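About us

Nunda tests robot parts for people who have to buy them and live with them afterwards. Grippers, arms, cameras, controllers. We don't sell any of it, we don't take commission, and we send loan units back when we've finished with them. Some makers have stopped lending to us. We buy those.

We started because we had been caught out ourselves. Our first employer bought a gripper on the strength of a brochure that promised 2,000 grasps without a miss. It didn't say what was being grasped, or how fast, or who had lined the thing up first. We got to 817 on our own parts before giving up on it, and the misses weren't rare. The maker was very polite about this and sent another brochure.

So we are slow to believe claims, including our own. If a result can't be repeated on a different day by a different member of staff, we don't publish it. This has cost us a few good headlines and one customer.

A fair amount of our work is now done in simulation before any metal moves. We have mixed feelings about that. A simulated gripper never has a loose screw, and friction is whatever figure you typed in that morning. We use it to throw out bad ideas cheaply, and to look at what a camera near the wrist will see once the fingers are in the way. We do not use it to tell you that a gripper works.

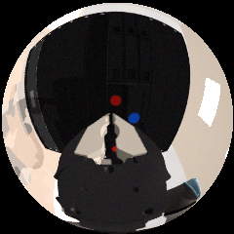

Ormont workshop, September

The wrist view in our simulator, with two tapered fingers coming up from the bottom and red and blue discs beyond them against a black panel. The finger on the right cuts across the edge of the smaller red spot. A spec sheet will give you the camera's field of view and leave out how much of it is taken up by gripper, so we now check this for every pairing of camera and fingers we are asked about. Dark glossy backgrounds are part of the check too. Plenty of vision software does nicely on a matt white table and we would like to know about the rest.

Our two long-running comparisons are called Jidden and Babalola. Jidden is for grippers: each one gets 900 grasps on the same set of awkward objects, and we print the failures in full. Babalola is for controllers and runs to 400 starts from cold, which is dull to do and has upset more suppliers than anything else we have published.

What we won't do: score out of ten, name a product of the year, or write a quote for your packaging. We also won't test a prototype that arrives with its own engineer.

If you think we've got a result wrong, write and tell us how you tested it. We have changed published figures before and the old ones stay on the page, crossed through. Visits to the Ormont workshop are by arrangement, mornings only.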